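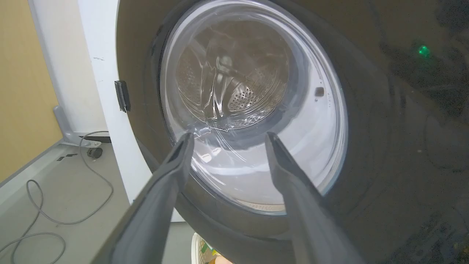 The round glass door of a front-loading washing machine.

Mondport Water Bill Campaign: Your Questions

Updated 17 Oct 2026

I get a lot of the same emails about the water shutoff petition, so I've put my answers on one page. If yours isn't covered, write to me anyway (I do read everything, even if I'm slow).

What are you asking the city council to do?

Pass an ordinance that stops Flirnness Water from shutting off a home over a small unpaid balance. Right now they can do it 9 days after the second notice goes out, and the second notice often shows up late. We want 40 days, a real payment plan, and no shutoffs at all for bills under $100.

Isn't Flirnness a private company? Can the council even touch it?

Yes and yes! Flirnness runs the system under a contract with the city, and the city sets the customer rules. The contract comes up for renewal in February, so this is the best chance we've had in years to get better rules written in.

Do I have to live in Mondport to sign?

You need a Mondport address for your signature to go on the official petition. If you're out in Lornov County but your water comes from the same pipes, please send a letter. Letters go into the public record too, and the council members have told me they look at them.

How many signatures do you need?

3000. That number forces a public hearing. We're not there yet, and some signatures always get thrown out for bad handwriting or an old address, so I'd love to turn in a big pile of extras. Print your name as neatly as you can and use the address where you're registered to vote.

Can I sign online?

No, and I'm as annoyed as you are. City rules say ink on paper. You can print the form, sign it, and drop it at the Stasiv Street library during open hours. There's a box by the front desk with our name on it. Please don't staple the pages.

Won't this raise everybody's bill?

I asked the same thing before I joined. Shutoffs cost money as well: a truck goes out, then it goes out again to turn the water back on, and a lot of those families end up paying within the month. I can't promise you what Flirnness will say at the hearing, but I'd want them to show their math in public. We've asked for it twice in writing and got a form letter back both times.

What should I put in a letter to my council member?

Keep it short. Say which neighborhood you live in, say you want the ordinance passed before the contract is renewed, and if you've had a shutoff notice yourself, tell that story in your own words. One page is plenty. Rude letters get skipped, so vent to a friend first if you need to (I've done this more than once).

I have a shutoff notice right now. What do I do?

Call the number on the notice today and ask for a payment plan before you hang up. Write down the time you called and who you talked to. Then call your council member's office and tell them the same thing. I can't give legal advice, but the county legal aid office takes utility cases and doesn't charge for the first visit.

Search this site
Enter keywords Go

Related pages
Print the petition form
How to find your council district
What happens at a public hearing
Reading your Flirnness bill line by line
Letters we've sent so far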